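Friday, after lunch. Hanger task, Tavinel policy, second round

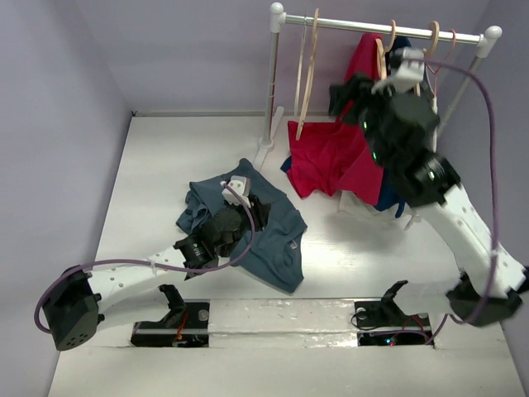 Imani wants a yes or no on whether the laundry demo is ready to show people in July. My answer is no, and I'd like the reasons written down before someone edits a nice video. We ran 40 attempts with the new weights and I scored 21 as done, where "done" means the garment stays on the hanger when the arm lets go. Shaimaa would score it higher, she counts one shoulder on. I don't. With the right gripper up among the hangers and the red garment in a heap under the rail, the left one is down in the blue-gray knit, and that sort of split is where I lose patience. A person would use both hands on one piece of clothing and be finished.

Zelar's slides say 81 percent on folding. Flat towels, one color, same start every time. I asked for their failures and got a brochure.

Things to sort out:

Start positions. We keep dropping the clothes in much the same spot. Shaimaa to write a list of placements and stick to it.

Time. More than 100 seconds on the slow ones. My kid does a shirt in ten, badly, but it's on.

Hanger spacing. They bunch up after a few tries and I've been straightening them by hand between runs. That should be logged as help. It wasn't, so treat the 21 as generous.

Rerun Monday's checkpoint on the same clothes before touching the Boonchu data. Ask Imani who promised what to Tidex.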